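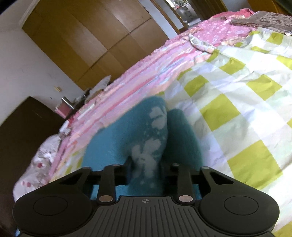
Adhiambo Gachanja
Demonstration lead, Flarside home handling project

Speaker notes – "Teaching by hand: what the person holding the gripper needs to know"
Holtham, 7/13/24
25 min plus questions. Don't run over, Kerubo is right after me.

OPENING

Leave first slide up while people sit down. Don't talk yet.

Hello, name, thanks to Mitsuko Shibata for the invite.

Ask: who here has recorded demonstrations themselves? Hands. Who has only trained on someone else's? Probably more hands. The talk is for the second lot, the first lot can nod.

Point at slide. Teal fleece, between the two fingers, on a bed with a pink sheet and a checkered duvet. Bedroom, wardrobe, kitchen or something like it through the door. Normal home. No arm anywhere in the task, a person holds the tool and does the job, the recording goes to training later.

One sentence on the task: pick up soft thing off bed, put it where it belongs. Sounds like nothing. Took us since December.

WHY BY HAND

We started on remote control. Two arms, leader and follower, operator in a chair. Fine for blocks. Fine for cups.

Cloth – bad. Operator can't feel when the fabric is in the fingers. So they squeeze, look, squeeze again, look again. All that looking ends up in the data. Policy learns to stop and stare. (Pause, people usually laugh here. If not, move on.)

Hand-held: you feel the drag through the handle. You know you've got it. Motion comes out smooth.

Numbers, same operator, same length of session:
remote – 60 usable demos
hand-held – 276 usable demos

Say clearly: usable, meaning after review. Say clearly it was one operator, Mwajuma, and she is good at both. Not a study. Someone will ask.

WHAT HAND-HELD COSTS YOU

Slow down for this part, last time I rushed it.

One. People move like people. A wrist will do things the arm can't. Lovely demo, arm can't reach half of it. We now check every recording against the arm's limits the same day. Used to do it end of the week, threw out whole afternoons.

Two. Speed. A person grabs a fleece fast, without thinking. On playback the cloth is a smear. Go back to slide one if there's time – cloth is a bit blurry there. One blurry moment is fine. A blurry grasp is not, becuase the grasp is the bit you're trying to teach.

Three. Body position. Leaning over a bed, your other hand wants to help. Hold down the sheet, flatten the duvet. The robot has no such hand. Rule at Flarside: other hand behind your back or in your pocket. Looks silly. Works.

Four. Tired arms. Quality drops well before the person notices. We swap people every half hour. Don't ask them if they want to swap, they say no.

CLOTH ON CLOTH

The hard bit. Most people's first test is a towel on a bare table. Do that, sure, then leave it quickly.

On a bed the thing you want is lying on other things just as soft. Sheet, duvet, folded edge where they meet, another cloth up at the corner. All patterned. Fingers go in a little too deep and you bring the duvet too.

What we tell demonstrators:
 – come in low, fingers open, either side of a raised part
 – if there's no raised part, make one first, small push, then grasp
 – close, lift a couple of inches, wait a beat
 – look under. Sheet coming up with it? Put down and start again, KEEP THE RECORDING

On keeping it: Caroline Khaemba's idea, I was against it. We labeled 103 of these "picked up too much, let go, tried again". Policy trained with them in recovers from a double grab. Policy without just carries the bedding off. Show clip here (Husis folder, clip 4, CHECK SOUND IS OFF).

If clip fails: describe it, arm walks away with duvet, don't fiddle with the laptop.

HOMES VS LAB

We built a pretend bedroom at Mutiso. Gray sheet, white wall, one lamp. Good results in the pretend bedroom.

Then real rooms. Floral pillow, three patterns on one bed, fleece with a blotchy print. Daylight coming in from the next room. Dropped like a stone.

So: stop tidying before you record. My worst habit, I'd make the bed first. Leave it how the people leave it. Ask before you move anything, it's their house. Also ask before you record at all, in writing, each room seperately.

Total set now 542 demos, real homes only. Pretend bedroom is in storage, free to anyone with a van.

TRAINING THE PEOPLE

Keep short, this is Kerubo's subject.

First hour no recording. Just pick things up. Socks, fleece, pillowcase. Let them get bored.

Then record ten, watch all ten together, delete all ten. They hate it. Second batch is far better.

Don't hand them a script with exact hand paths. Tried it. Everyone moved the same stiff way and the policy did too. Give the start and the finish and the "other hand away" rule and leave the middle to them.

Write down who recorded what. We didn't at the start. Spent most of a month trying to find out which left-handed person did the pillow set.

STILL STUCK ON

Be straight here.
 – thin sheets, fingers close on air
 – anything bigger than the arm can lift clear, it drags and catches
 – knowing when the job's done. Person knows the bed is clear. Policy keeps patting the duvet.

No fix for the last one yet. Ask the room, people here from the folding side might have something.

QUESTIONS – likely ones

Why not gloves? Tried one pair, hand shape too far from the gripper, ask Mwajuma for details.
Can we have the data? Part of it, rooms where the household said yes to sharing. Email on last slide.
Would you use remote control again? Yes, for corrections once the arm is running. Not for the first set.
How much is the handle? Don't give a price, we're changing the finger part.

Thank Mitsuko, Mwajuma, Caroline, the households. Hand clicker to Kerubo.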